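Review: Kaimal, a browser add-on for checking political claims and sources

Greer Baird
5/24/26

Kaimal is a browser add-on from Kesitz that sits beside a web page and lists where its claims have appeared before. It is aimed at people who moderate local groups, teach media studies or write about extremist movements. I moderate a residents' forum in Dresumstead, where conspiracy posts tend to arrive in batches before council elections, and I used it there for most of May.

Setting it up

Installation took a couple of minutes. You need an account and have to choose a region, which affects the news archives it searches. The free version allows 15 checks a day. The paid version costs £26 a year and removes the limit.

You highlight a sentence, press the button and wait. Short claims came back quickly. Longer ones, especially those copied from video captions, often had to be trimmed by hand before anything useful appeared.

Results are grouped by date, with the oldest first. I liked this. A rumour about postal votes that was posted to us as breaking news had been passed round under another town's name years earlier, and seeing the two versions together was enough for me to lock the thread.
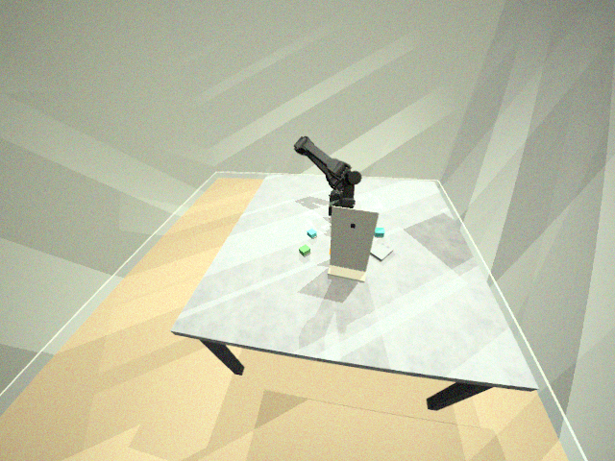 What it does well

Coded language is the strongest part. Kaimal has a glossary of 700 terms and phrases used by far-right and antisemitic groups, each with a short note on its history and its ordinary meaning, if it has one. The notes are careful. They say that a phrase can be used innocently and leave the decision to you.

Saved checks can be exported as a plain document with links. I sent one to our other moderators and they could follow it without having the add-on.

Where it falls short

It is poor with pictures of text. Memes are how most of this material reaches our forum, and Kaimal read fewer than half of mine properly. Prorka, which I used before, is slower but copes better with them.

The add-on also treats satire and the real thing much the same. A joke column was listed beside the speeches it was mocking, with no label. I reported this through the feedback form and have not had a reply.

Folders for saved checks are limited to 20, even if you pay.

Worth having?

For a moderator or a teacher, yes – the glossary alone is worth the yearly fee. If you mainly deal with memes, stay with Prorka for now. Casual readers will manage with the free version.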